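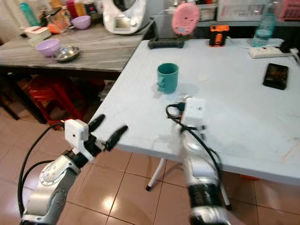 Out and About: Open Days

August, by Concetta D'Amico

I do love an open day, and the one at Rizzi had been on our fridge calendar so long the corner had curled. We took the early bus, got off a stop too soon (my fault) and still walked in before ten in the morning, in time for a cup of tea and one of those plain biscuits that somehow taste better in other people's buildings.

The part I most wanted to see was the table-setting room. It's a modest sort of place with beige tiles on the floor and a white folding table, the kind you'd put out for a street party, and everything on it is the ordinary stuff of anybody's kitchen: a teal mug, a bottle of water, a phone. My favourite colour in the whole building was that mug! I looked for one like it in the little shop on the way out and had no luck at all.

Gillespie Chisholm showed us through, and he was very patient with my questions. He told us the room has had 657 visitors through it in the past year, in groups of up to 33, and I can't imagine where they'd all stand. We were a group of 3, which suited me nicely, and I had a good long look at how the mug, the fork and the spoon get laid out. I was brought up to put the spoon on the right, tucked in close, and I've never been able to sit down comfortably to a table that has it anywhere else.

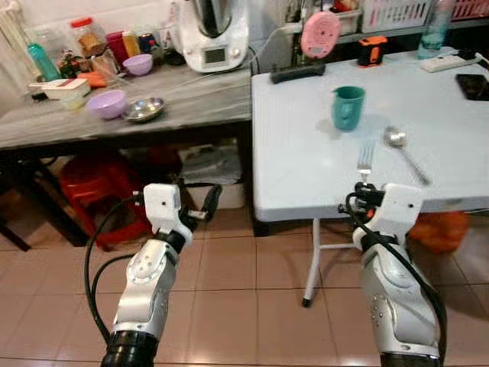 Ramesh Kandpal reckoned the spoon could go wherever there was room for it, and that in his house the cutlery lived in a jar in the middle and people helped themselves. We argued about it happily all the way down the corridor, and I'm fairly sure neither of us gave an inch.

After that it was the garden, where the lavender was humming with bees, and then lunch at the Tivotska cafe across the road. The soup was pumpkin, a bit heavy on the nutmeg, but the bread was lovely and warm and they let us sit as long as we liked. Entry is free. Parking is tight, so take the bus, and get off at the second stop.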